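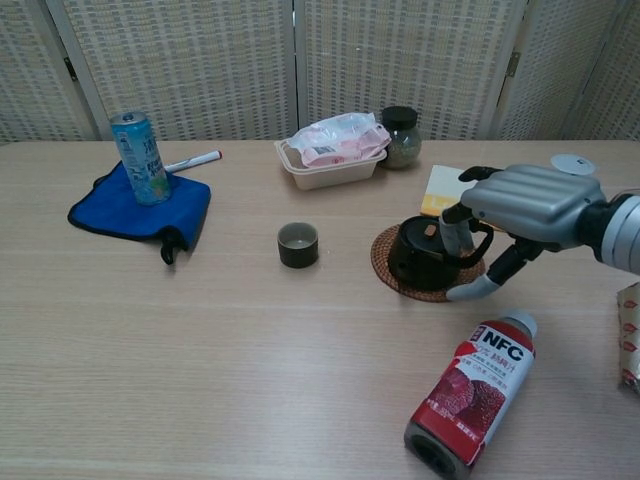 Stories Travel Tales Submit About Contact

Stories > Short Fiction > The Wurnov Line

The Wurnov Line

My phone said 2 per cent when I finally got through to the emergency number, which tells you how the evening was going.

I'd booked the whole trip with Saxena because my old travel agent had shut and theirs was the next one along the parade (I'm not fussy). Flight to Usent, night train to Wurnov, a week by the lake doing nothing. Lovely! Only the night train had stopped running in June, and the man in the ticket office at Usent seemed quite pleased to be the one telling me.

"There's a bus," he said.

"When?"

"In the morning."

So there I was on a bench with my suitcase, listening to a recording about how much my call mattered. Then a woman picked up. She sounded as if she was eating toast.

"Where are you?" she said.

I told her.

"Oh, I know it. Is the bakery still there, across the square?"

It was. It was shut, but there was a light on upstairs.

"Ring the top bell," she said. "Say the agency sent you. It'll be 85 for the room and don't let her charge you for the towel." And then my phone died, right in the middle of me saying thank you.

I stood on that step for ages before I rang. The woman who came down was in her dressing gown and she looked at my case first and me second.

"Agency," I said.

"Which one?"

"Saxena."

She laughed so much she had to hold on to the door. "Is she still doing that? She left here owing me for a towel."

I got the room. I got soup as well, and a long story about the girl who used to have the job downstairs and went off one spring with 3000 in her shoe to see England. I was told to pass on a message when I got home, and I wrote it on the back of my ticket so I'd get it right.

The bus was late. I paid for the towel.

Related stories
Room 303
Two Nights in Zendico
The Wrong Ferry
Window Seat, Please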